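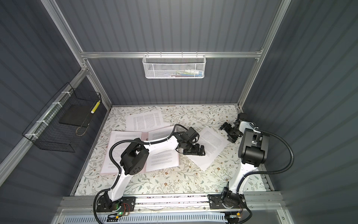 Sorting household papers: your questions answered

These are the questions we are asked most often at the Nadmont paperwork desk. The answers are general and apply to ordinary household papers. If you run a limited company or are dealing with a court case, speak to your accountant or solicitor before you throw anything out.

Where should I start if I have years of unopened post?

Start with the newest. Old letters have often been replaced by later ones, and the most recent letter from a bank, landlord or energy supplier normally tells you where things stand. Open everything in one sitting if you can, put the envelopes straight in the recycling, and make one pile per sender. Don't read each letter properly at this stage. Check the date, check who sent it and move on.

Anything with a reply date in the next fortnight goes to one side. Deal with that pile before you go any further.

How many folders do I need?

Fewer than you think. Most homes manage with home, money, work, health, car and family. Split a folder only when it becomes hard to close. People who begin with a folder for every company they deal with usually have a "miscellaneous" one by the end of the month, and it grows faster than the rest.

Is it better to file by date or by subject?

By subject first, then by date inside the folder, newest at the front. If two people share the papers, agree on the subject names and write them on the outside in full. "Ins." has been read as inspection, insurance and instructions in the same house.

What should I keep for good?

Birth, marriage and death certificates, adoption papers, divorce papers, naturalisation papers, wills, exam certificates and anything to do with a pension. Keep property deeds if you hold them on paper. Don't laminate certificates, as some offices won't accept them afterwards.

How long should I keep bank statements and bills?

Bills can go once the next one shows the payment has arrived, unless you are disputing an amount or need proof of address. Many people keep bank statements for six years, though if yours are available online you may not need the paper ones. Check how far back your bank lets you go before you shred. If you are self-employed, keep anything you used for your tax return for at least five years after the January deadline for that return. 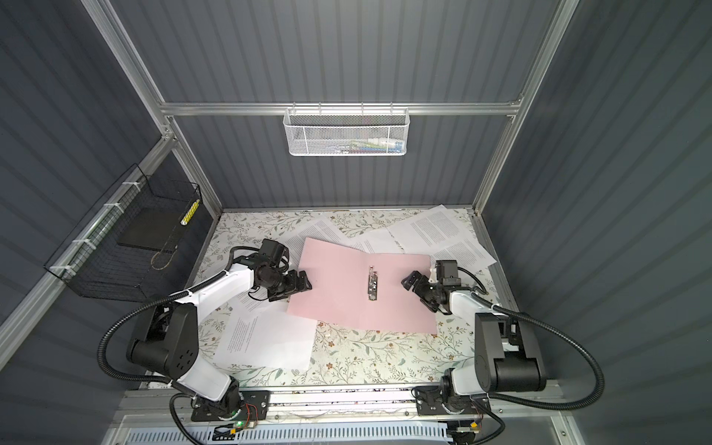

Do I need to keep receipts?

Keep them for as long as you might return the item or claim on the guarantee. Till receipts printed on heat-sensitive paper fade, sometimes within a year, so make a photocopy of any that matter and staple the original to the back. For larger purchases put the receipt with the instruction booklet.

Can I scan everything and throw the paper away?

For most things, yes. Scanned bills, payslips and letters are fine for day-to-day use. Keep the original of anything signed and witnessed, anything with a seal or stamp, and everything in the "keep for good" list. A will in particular must be kept as the original. Don't staple or clip anything to it, because marks left behind can lead to questions later on.

If you do scan, save two copies in different places and give each file a name that begins with the year.

What do you charge?

Advice at the desk is free. Scanning is free for the first 100 sheets per household in a year, then 15p a sheet. We return the paper to you the same day. Larger jobs can be left with us overnight if you arrange it first with Yvonne Blackburn.

What should be shredded?

Anything with an account number, National Insurance number, signature or date of birth. A name and address alone is less of a worry, but you can tear that part off if you prefer. Shredded paper is not accepted in all kerbside recycling, so check with your council. The Lekel shredder in the front room takes sheets with staples but not paper clips.

I am sorting papers for someone who has died. What is different?

Keep everything until the estate has been settled, including post that looks like advertising, as it may be the only trace of an account or a small policy. Look for the will first, then pension letters, insurance, bank statements and anything about a loan. Keep a written list of who you have told and the date you told them. You will probably need several official copies of the death certificate, and it is usually simpler to order them when you register the death.

Subbarao Unnithan holds longer appointments for this and there is no charge.

How should I store papers I don't look at often?

Somewhere dry, dark and off the floor. Lofts get too hot and garages get damp. A cardboard box on a wardrobe shelf does very well. Take out rubber bands, which perish and stick, and swap rusty clips for new ones. Plastic wallets are fine for most papers, but older photographs are better in paper sleeves.

Can someone come to my home?

Yes, within the Nadmont area, if you find it hard to get to us. Home visits are made by two people and last up to an hour and a half. Ask for Vasanthi Gowda when you ring. We can't take papers away from the house on a first visit.

Related pages
Making a list of your accounts
Papers to have ready when you move house
Lending a document safely
Choosing a filing box

Filed under: Home & Money, Paperwork, FAQs

© Nadmont Paperwork Desk | Contact us | Back to top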